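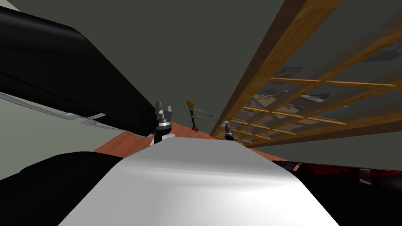

Llinos Bowen reckons I should stop weighing babies in my head when I get home, and she's probably right, but here I am at the kitchen table doing it again.

March, late evening
by Rhona Farquharson
4 min read

So, outreach day at Jukcombe. We left the health post before six with the cool box wedged between my knees and Trefor Cadwaladr driving (he sings, all the way, hymns mostly) and the road was worse than last month, which I hadn't thought possible. The river had gone over the lower crossing so we took the long way by Uvitz and got there two hours late. They'd waited. There must be a better word than "waited" for sitting under a mango tree with a feverish toddler since dawn, but that's what they'd done.

We'd packed 150 measles doses and I was sure we'd bring half of them home. We used the lot by one o'clock! Elvira Salazar had been round the villages on her bicycle the week before, talking to grandmothers, and I think that did more than any of our posters. The grandmothers decide. If the grandmother says the child is going, the child is going.

Antenatal was in the schoolroom with a sheet pinned over the window. I saw a girl of seventeen, second pregnancy, who walked four hours to get to us, and her blood pressure was high enough that I took it three times hoping I'd got it wrong. I hadn't. She didn't want to come back with us, she had her little boy to think of, and her aunt didn't want it either, and we went round and round until Zohreh Fallahi sat down on the floor next to the aunt and talked about something else entirely for a bit. Goats, I think. Then they both got in the car, and the little boy as well, on my lap, on top of the cool box. He slept the whole way and I lost all feeling in my left leg.

She's in the district hospital tonight. I rang at eight and they said she was comfortable.

Other things, before I forget. The midwife's hut needs a new lamp. We are down to 40 clean delivery kits and the next lot is stuck at the port with no date. I must write to the office about the kits AND the fuel money, and not in the tone I used last time. Also I owe Trefor for the bread.

I ate two bowls of beans standing up. My feet are a disgrace. Monthly figures still to do, 246 names to copy from the wet register into the dry one, and my handwriting gets worse by the page, so I'm leaving it for the morning. Rain again now on the roof, really hammering. I hope the crossing's passable for next time.

Comments

Owen: Did the girl with the high blood pressure have her baby? Been thinking about her all day.

Rhona Farquharson: Not yet, Owen, she has a few weeks to go. They're keeping her in. The aunt has gone home to see to the goats.

Zohreh Fallahi: It was chickens we talked about!! Goats came later.

Elvira Salazar: Please tell the office the bicycle needs a back tyre too.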